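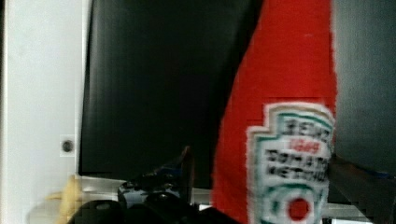

The bottle goes in the door, upright, cap tight, and there is nothing more to say about it, one reader wrote after our July article on refrigerator shelving. The letter ran to a full page anyway. It covered door bins, cap crust, the watery first pour, and the household argument over whether ketchup needs to be cold at all. Several more letters followed on the same points, and most of them disagreed with the first.

Ketchup is a suspension. Finely divided tomato solids are carried in a liquid made up of water, vinegar, dissolved sugar and salt. The solids consist mainly of cell-wall fragments and pectin, and they form a weak network that holds the liquid in place. At rest, the network behaves like a soft solid. Under enough stress it breaks down locally and the whole mass flows, and the faster it is moved, the thinner it gets. The first property is called a yield stress and the second is called shear thinning. Together they account for nearly everything people complain about at the table.

Take an upright bottle with a narrow neck. Tipping it applies a stress set by the density of the sauce and the height of the column. If that stress stays below the yield point at the neck wall, nothing moves. A tap adds to it for a moment. Once the material near the wall yields, its resistance falls and the rest follows quickly, which is how a reluctant bottle delivers far too much. There is also the matter of air. Sauce leaving a rigid bottle has to be replaced by air coming in through the same opening, and a full neck leaves no path for it. Holding the bottle at an angle opens a channel along the upper side.

Shape matters too

The tapered profile is so familiar that most shoppers could pick it out without reading the keystone label, with its name, its 1869 and its TOMATO KETCHUP in two lines. In functional terms a taper does two things. It narrows the column gradually, with no shoulder where sauce can lodge, and it puts the greater part of the mass low down, so a standing bottle resists being knocked over. The cost is volume. A tapered bottle occupies the shelf area of its base all the way up and holds less than a straight-sided one of the same footprint.

Squeeze bottles remove the dependence on gravity. The wall supplies the pressure, and a valve or small orifice in the cap controls the stream. The Kivach bottle, a straight-sided refillable sold mainly to diners, has a slit valve of flexible silicone that opens under pressure and closes when the hand relaxes. It works well when clean. The slit collects dried solids along its edges, and after enough of this it stops closing completely. Air then reaches the sauce in the orifice between uses, and the deposit grows faster.

The Gundanik bottle takes another approach, with a plain round opening and a hinged cap carrying a short plug. There is less to go wrong. The plug pushes a small amount of sauce outward each time the cap is closed, and that sauce ends up on the cap deck. Anyone who has one of these in the kitchen will know the dark ring that results.

The separated liquid

The thin liquid that comes out ahead of the sauce is serum. It is the continuous phase of the suspension, squeezed out as the network contracts slowly under its own weight. The process is syneresis, the same one that leaves whey on yogurt. Serum is safe to eat and tastes of vinegar and sugar with very little tomato. Pouring it off does the sauce no favors: it takes dissolved salt and acid with it and leaves a slightly thicker product behind.

Shaking with the cap closed puts it back. The motion should run along the length of the bottle. Side-to-side shaking moves the upper part of the column and leaves the base largely undisturbed, particularly when the bottle is nearly full and has little headspace.

Danora, the kitchen-testing workshop in Haworth, ran a storage comparison on our behalf over the winter. It was a modest exercise and should be read that way. Eight bottles of the same store-brand ketchup, bought together, were opened on the same day. Half stood upright and half stood on their caps, all in one refrigerator. The door was opened on a fixed schedule, and every bottle was weighed before and after each dispensing. The nominal fill was 400 grams. Readings were taken for six weeks.

Upright bottles gave visible serum at the first squeeze on most test days. Inverted bottles gave it less often, and in smaller amounts. The likely explanation is simple: serum rises as the solids settle, and in an inverted bottle it collects at the base, far from the opening. The workshop did not section the bottles to confirm this. Residue in the bottle at the end was lower in the inverted group, and cap deposits were heavier, with one inverted bottle leaking onto the shelf after its cap was closed over a dried fragment. Storage orientation, on this evidence, is a trade between serum and cleaning.

Cold or not

Ketchup has a low pH, a substantial sugar content and added salt, and microbes grow slowly in it. That is why it can sit out on a restaurant table during service, where a bottle is emptied quickly. A household bottle may stay open for months. Over that time the concern is mainly quality. Color shifts from red toward brown as pigments oxidize and sugars react, and the aroma flattens. Refrigeration slows both. Labels generally advise chilling after opening, and there is no practical reason to overrule them in a home kitchen.

Temperature has a smaller effect on pouring than many letters assumed. Cold sauce is more viscous, but the yield stress that keeps it in the neck comes largely from the tomato network, and that changes modestly across the range between refrigerator and room. Readers who take the bottle out early to soften it are mostly changing how it feels on hot food.

The door remains a reasonable place. It is the warmest part of most refrigerators and swings with use, and both matter more for milk than for an acidic sauce. The bin rail should reach at least a third of the way up the bottle. With a tapered bottle, check that the rail meets the wide lower section; a high rail touching only the narrow part lets the base slide outward when the door is shut hard.

Cleaning the cap

Unscrew the cap fully. Wiping it in place removes the visible ring and leaves the deposit under the plug or behind the valve. Soak in warm water with dish soap for three minutes, then work the opening with a narrow brush. A toothpick will clear a round orifice and will also tear a silicone slit, so keep it away from valves. Rinse, and let the cap dry before refitting it. Wipe the threads on the bottle neck at the same time — dried sauce there prevents the cap from seating, and much of what looks like a cracked cap is a dirty thread.

Do this on opening day plus two weeks, and again whenever the stream starts to veer to one side. A stream that leaves the cap at an angle nearly always means a partial blockage.

Combining bottles

The practice of inverting one bottle over another to recover the last of it has a long history in diners and draws strong opinions. At home the objection is traceability. The combined bottle carries the newer date on its label and contains older sauce. If it must be done, write the earlier opening date on the receiving bottle and use that one. Adding vinegar or water to loosen the residue thins the network permanently, and the result belongs in a pan, where it works well as a base for baked beans or a glaze. Use it the same day.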